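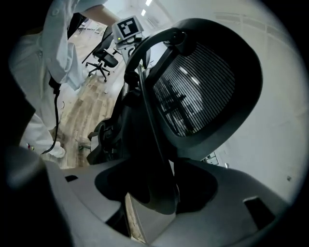 About Altlow Agricultural School

Altlow is a four-year public high school with a working farm. We teach the same English, math, science and history as any other school in the county, and every student also spends part of the week in the barns, the greenhouse or the shop. Classes in the farm program are open to beginners. Many of our students had never handled livestock before ninth grade.

The land

The farm covers 71 acres on the east side of Nandberg. The oldest deed in the school office is dated 1794, when the place was a sheep pasture with one stone house. The house is still in use and holds the front office, the nurse and two classrooms. The lower fields flood most years in late winter, so we keep them in grass.

Animals

Students raise laying hens, meat goats, sheep and a small herd of Jersey cows. Each animal project is assigned to a team of two or three students, who keep the feed and health records and turn them in with their class work. Morning chores start at 6:40 and are finished before first period. A staff member is on the farm whenever students are.

Visitors often ask what happens to the animals. Some are kept for breeding, some are sold at the spring auction, and some go to a processor. We talk about this with families before enrollment, and a student who would rather work with crops or machinery can choose that track instead – there is no penalty for it, and switching later is fine.

Crops and shop

The greenhouse grows bedding plants and vegetable starts, which are sold on Friday afternoons in April and May. The Skullero shop building, named for the road it stands on, has bays for welding, small engines and tractor repair. Juniors and seniors can work toward a state welding certificate there.

Staff

Marina Politis has been principal for 8 years. She came to Altlow to teach biology and still takes one section of animal science. The school has 40 teachers and aides, and a large-animal veterinarian from the Kong Road clinic visits twice a month during term.

Enrollment

Any student living in the county may apply. Applications open in January and places are filled by lottery, with a waiting list kept until the first week of school. We do not look at grades. Bus service runs to all parts of the county, including an early bus for students on morning chores.

There is no tuition. Students need work boots and a pair of coveralls – the office keeps a closet of used ones in most sizes, free to anyone who asks.

Visiting

Tours are given on Friday mornings by appointment. Please call the front office first and leave dogs at home. Wear shoes that can get muddy, and sign in at the stone house before walking out to the barns.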